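**Two arms, one dish rack - plate handover trouble**

**flosard_shed** wrote:

Posting in the build log section as I've stopped making progress and would like some other eyes on it.

Quick background for anyone who hasn't seen my earlier threads. It's a two-arm cell on an aluminium extrusion base, walls on three sides, set up in the shared workshop in Gollville. The job is a dish rack. Plates, a bowl and glasses, in and out of the rack, with both arms sharing the work when one can't reach. I've been calling the project Cululus since January and it's too late to change the name now.

Glasses are fine. The bowl is fine if it starts upside down. Plates are where I lose time. A single arm can hold a plate by the rim all right, but as soon as I want the second arm to take part, the two of them end up fighting each other.

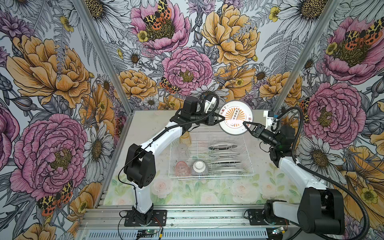 My current method is to close the second gripper, wait 200 ms, then drop the stiffness on the first arm and let the second one lead. On the bench with a plastic lid it works. With real crockery the plate twists in the fingers and one arm trips its current limit. I've logged 523 handover attempts and the trips are nearly all in the moment between closing and going soft.

Things I've already tried:

- slower closing speed on the second gripper
- thinner rubber on the fingers
- recalibrating both bases against the rail

None of it made a difference I could measure. Ideas welcome.

---

**boonyarit** wrote:

You've got the order backwards. Go soft on the first arm before the second gripper closes. If both arms are stiff when the second set of fingers touches, any error in your calibration goes straight into the plate. A couple of millimetres is plenty.

---

**flosard_shed** wrote:

I did wonder about that. My worry is that the first arm sags when it goes soft and then the rim isn't where the second gripper expects it.

---

**boonyarit** wrote:

It'll sag if your gravity compensation is off. Fix that first. Have you put the mass of the plate in the model or just the gripper?

---

**flosard_shed** wrote:

Just the gripper.

---

**boonyarit** wrote:

Well, there you go.

---

**tinsnips** wrote:

I don't agree that it's all compensation. I had a similar build and spent weeks tuning the payload for very little gain. Flat fingers on a curved rim will let the plate pivot no matter what the arms are doing. I'd cut a shallow V into the finger pads before touching any code.

I'd also ask why you need the handover at all. One arm can take a plate out of a rack. The second arm is doubling your problems.

---

**Sandamali Barua** wrote:

The handover matters if the plate has to end up on the other side of the cell, so I wouldn't throw it out. I do agree with tinsnips about the pads. We run a smaller two-arm rig at our makerspace and the V groove helped, but only on plates with a thin rim. On thick stoneware the plate sat on the edges of the groove and slipped more than before.

Can I ask about your cables? If the hose is stiff it'll pull on the wrist, and the pull changes with the pose. You can't tune that out with one payload number.

---

**flosard_shed** wrote:

Fair question about the hoses. They're corrugated and fairly stiff. I left a big loop on each arm so they'd never go tight, but I haven't measured what they do to the wrist.

To tinsnips - yes, it's for moving plates across. There are poses near the back of the rack where the left arm is comfortable and the right one is close to its joint limits, and the other way round near the front.

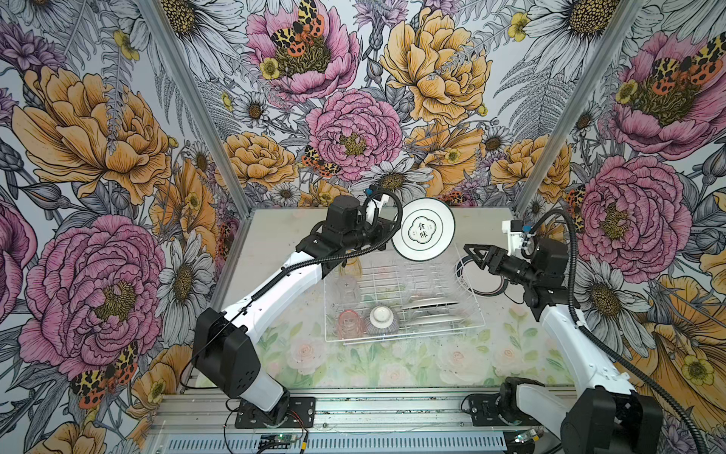 *Left arm with a plate over the far side of the rack, right gripper open.*

I'll do the payload first as it's only a config change. Then I'll hold the wrist in 3 poses with nothing in the gripper and log the currents, which should show how much the hose is pulling.

---

**tinsnips** wrote:

Do the pads first. You can print a pair in an evening and you'll have an answer the same night.

---

**boonyarit** wrote:

Or change one number in a file and have an answer in ten minutes. Whichever one you pick, don't do both at once or you won't know which of them fixed it.

---

**Sandamali Barua** wrote:

Agree with that last part. If the hose turns out to be the trouble, try clipping it further back along the upper link so the last stretch to the wrist is free to flex. We moved our clip twice before the readings settled down. Mark the old position with tape before you move it.

---

**flosard_shed** wrote:

Payload update. With the plate mass added, the first arm holds its height much better when it goes soft. I swapped the order the way boonyarit said and the current trips are down a lot. The plate still rotates a bit in the fingers, so tinsnips might be right about the pads too. They're on the printer now, 2 versions with different groove depths.

Haven't touched the hoses yet. Does anyone have a part number for a softer conduit that still fits over a USB plug?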